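Last updated: 2 Nov 2020

The film that everybody finished

Streaming services want us to believe that their biggest releases are the biggest films in the world. I would like to see the working.

In August, Hitport told the press that its submarine thriller Jarkow had been "enjoyed by 62 million households" in its first month. The figure went round the papers in an afternoon. It was in headlines, then in adverts, then on the little banner that sits over the film when you open the app. By the end of the week people who had not seen Jarkow were talking about it as the hit of the summer, and people who had seen it were wondering if they had missed something.

I have seen it twice, the second time for this piece. It is a perfectly decent film for an hour. A crew is stuck on the seabed, the air is going, and the captain has a secret that any child could guess from the poster. After that it stops being about the submarine and starts being about a sequel. There is a long talk in a corridor which sets up three characters we never meet. The ending is a door opening.

So who are the 62 million? Read down to the small print of the Hitport announcement, which few of the papers did, and you find that a household "enjoyed" Jarkow if it played two minutes of it. Two minutes of Jarkow is the company logo, a caption and a shot of grey water. My own household counts, and so does my sister's, where the film started by itself after something else had finished and ran to an empty sofa while she was putting the bins out.

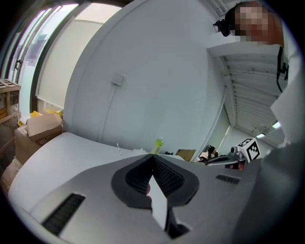
A cinema ticket is a blunt measure, I grant you. Plenty of people have paid to see a film and hated it, and the till doesn't care. But a ticket at least means that a person picked a film, left the house and handed over money. Studios fiddled with those numbers too, by counting previews into the opening weekend or by keeping quiet about what they had spent on posters. You could still argue with them, as somebody outside the studio had the figures as well. With streaming the only people holding the figures are the ones selling the film.

Postimer, the other big spender this year, has gone a different way and gives out no totals at all. It has a chart. The chart shows the ten most popular titles in the country each day, and I have looked at it every morning for 30 days with a cup of tea and a notebook. Not one day went by without a Postimer original in first place. On most days there were originals in second and third as well. Perhaps they are simply better than everything else on there, which includes most of the great thrillers of the seventies. Perhaps it helps that the originals fill the whole screen when you log in and the old thrillers are eleven rows down, under a heading like "Slow Burns".

I asked Postimer how the chart was put together. The reply was friendly and said that it reflected "what our members love right now". I asked again if it went by minutes, by starts or by finished viewings. I got the same sentence back with a different greeting on top.

Does any of it matter? A friend in the trade thinks I am being a bore. Films have always been sold with a bit of puff, she says, and no one was ever harmed by a wrong number on a poster. My worry is what the number does next. Jarkow has two sequels on the way on the strength of that 62 million. Meanwhile Bonsu, the small distributor behind some of the best low-budget films of the past few years, could not get its last picture on to either service for more than a single season, because it had no "launch profile". That was the phrase used, I'm told. It had good reviews and it had full houses at festivals, back when there were houses to fill.

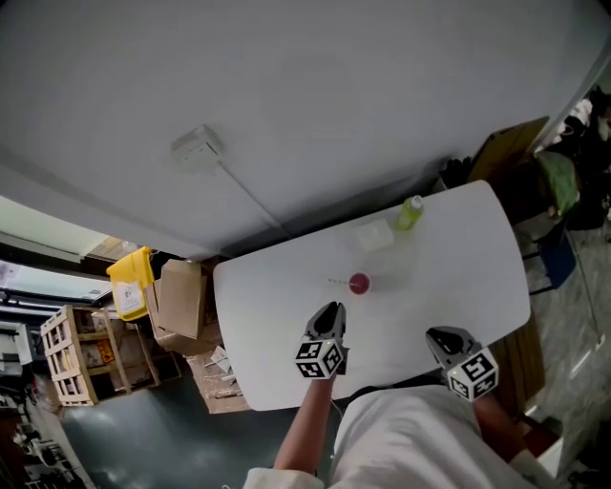
That film, a two-hander about a pair of brothers clearing out a bakery, is now being rented straight from Bonsu's own website. When I last spoke to the company it had sold 400 rentals in a week and was rather pleased. Every one of those was a person who typed in a card number. I would put them up against a good many of Hitport's two-minute households, though I wouldn't expect anyone to write a headline on it.

There is talk of the big services agreeing to a shared count, checked by an outside body, some time next year. I have heard this before. The sticking point is always what counts as a viewing, and the firms with the most people wandering off halfway have the least reason to settle it. If they do sign up, I'd expect a definition so generous that the cat could qualify.

I don't blame the people who made Jarkow. The underwater set is lovely, the sound is better than it needs to be, and the two leads look properly frightened for the whole of that first hour. They deserve to know how many people stayed to the end. It might be a big number. It might even be a number worth boasting about, and if so it is odd that Hitport has kept it to itself.

In the meantime the banner has been changed. It now says that Jarkow is "the film everybody finished talking about", and I have read it several times without working out where the comma would go.

More from Film

The sequel nobody ordered: five second helpings to skip
Why are thrillers so dark that you can't see them?
500 minutes of superheroes, and what I remember
Review: a bakery, two brothers and one good argument
Letters: in defence of the interval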